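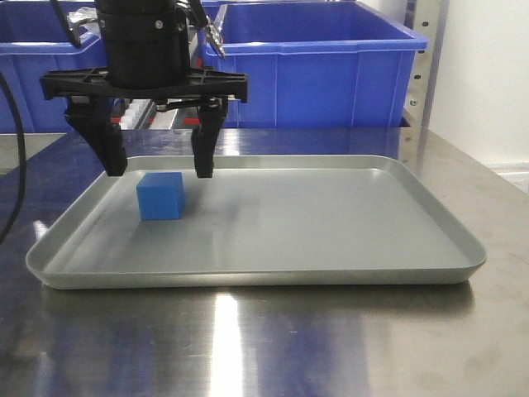

From the Robot Bench

May 2021

It has been a long, slow spring at the Hallby workshop, what with the shorter hours and the sign-up sheet for the door, but the arm project has kept going through all of it, and I promised Tülin Duman I would finally sit down and write up where we are. So get yourself a coffee, as I do tend to go on.

For those who joined after the winter, the arm is the one we have been putting together since last July from secondhand parts and a good deal of goodwill. We call it Hendari, after the name on the crate the first motors arrived in, and by now I think we are stuck with it. Braulio Chávez did most of the wiring, Oğuzhan Tatlı wrote the software (and rewrote it, bless him), and I have mainly been the fellow who holds things while other people tighten them.

The job we have set ourselves is a simple one to say out loud. The arm should find a blue cube in a metal tray, pick it up, and put it down in one of the blue bins at the back of the table. A four-year-old could do it, and my granddaughter did, several times, very pleased with herself. For Hendari it has taken us nearly 11 weeks.

Most of that time went on the shine. Aluminum tray, stainless steel table, lights overhead – you can imagine what the software made of it all. The bins throw their own blue onto the steel, and for a good while the arm was quite certain there was a second cube out on the tabletop and would go after it with real determination. Braulio wanted to cover the whole table in brown paper. Oğuzhan took that as a personal challenge and spent two weekends teaching the program to ignore anything outside the rim of the tray, and I am happy to say that he won.

The fingers were the other headache. We are on our third pair now. The first pair flexed, the second pair caught on the lip of the tray on the way down, and these black ones seem to behave themselves as long as we open them nice and wide before the arm starts to lower. If the cube ends up close to a corner there still isn't much room to work with, so corners are what we practice most.

Oğuzhan's log stood at 1236 attempts when I last looked. He won't tell me how many were good ones until he has sorted out the runs where somebody (me) bumped the table.

Still on the list before summer: tidy up the cables, which hang lower than any of us would like, and try a smaller cube. If anyone has a dull baking pan they could part with, the more scratched the better, please leave it on the shelf by the lathe with my name on it.

We are at the bench on Sundays from 3 until 5, and there is always a spare stool. Come and say hello!

– Remzi Kozan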